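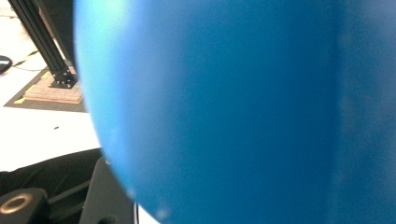 **Sitting on a ball at work instead of a chair: worth it?**

**fsemple** wrote:

My back has been bad since April and I'm at a desk seven hours a day. A physio my sister sees told her to try sitting on an exercise ball, and she swears by it. I'm 5'11" and work from the spare room, so nobody would see me looking daft.

Questions before I spend money:

- Does it help, or do you just get sore somewhere else?
- What size? The Gostell one comes in 55, 65 and 75 cm.
- How long can you sit on it in one go?

Desk is a fixed height, 73 cm. Current chair is an old Modent with no lumbar support left in it.

Fraser

---

**C_Cruickshank** wrote:

I did it for most of a year. Twenty minutes at a time was fine. Anything over an hour and I was slumping worse than I ever did in a chair, because there's nothing to lean on when you get tired. My back was no better and my hips were tight.

For size, you want your knees level with your hips or slightly lower. At your height I'd say 65, but 75 if you've long legs. Most of them sink an inch or two when you sit down, so allow for that.

---

**kprochazka** wrote:

I disagree with Catriona a bit. I've used one in the mornings for three years and I get far fewer bad days. You do have to build up to it. I started with ten minutes after each cup of tea and added five minutes a week. If you swap a chair for a ball on the Monday and do a full shift, of course it will hurt.

Things I'd check:

1. That it's sold as anti-burst. It should go down slowly if it gets a hole in it.
2. The weight rating on the box.
3. That the pump is included. Mine wasn't.

Pump it up to most of its size, leave it a day, then top it up. They stretch.

---

**laing_f** wrote:

> I get far fewer bad days

But how do you know it's the ball? You also get up every time you make tea. I'd bet the getting up is doing the work. I had the same result from setting an alarm and walking to the end of the road and back.

Fraser, a 73 cm desk is a bit high for most people sitting on a 65 ball. You'll end up with your shoulders round your ears. Measure from the floor to your elbow when you're sitting properly and compare.

---

**kprochazka** wrote:

I can't prove it's the ball, no. I did drink tea before I had it, though.

---

**khalliday** wrote:

Our office bought 31 of these in one go a few years back. Wutus ones, grey. Within two months most of them were in the stationery cupboard. Two people kept theirs. One person rolled off reaching for the phone and hurt her wrist, and after that we had to fill in a form if we wanted one.

I'd spend the money on a decent second-hand chair. There's a dealer near me who clears offices and I got a Xenos with adjustable arms for £255. It's a lot compared with a ball, but I've had it five years and it's still sound.

---

**C_Cruickshank** wrote:

Agree with Kenneth on second-hand. Check the gas lift before you pay. Sit on it at full height for five minutes and see if it has dropped.

I'd still get a ball for stretching. Lying back over it at the end of the day did more for me than sitting on it did.

---

**fsemple** wrote:

Thanks all. Measured up. Floor to elbow is 68 cm when I sit on something the height of a 65 ball, so Fergus is right that the desk is too high. I could take the castors off the desk, which would bring it down by 5 or 6 cm.

My budget won't stretch to £255 this month. Is there any harm in getting the ball now and looking for a chair later?

---

**laing_f** wrote:

No harm. Keep the old chair in the room and swap between them. Put a rolled towel in the small of your back when you're in the chair. It costs nothing and it's better than most of the cushions they sell.

Keep the ball away from the radiator and check the carpet for staples.

---

**kprochazka** wrote:

And wipe it down now and then with warm water and a drop of washing-up liquid. They pick up every hair in the house.

If the pain goes down your leg or you get any numbness, see the GP and leave the ball alone until you have.

---

**fsemple** wrote:

No leg pain, just low down on the left. Castors are off and the desk is now 67.5. Ordered the 65 cm. Will try Kristýna's ten minutes at a time and report back in a month.

---

**khalliday** wrote:

Put the castors somewhere you'll find them. I've still got a desk in the garage with three.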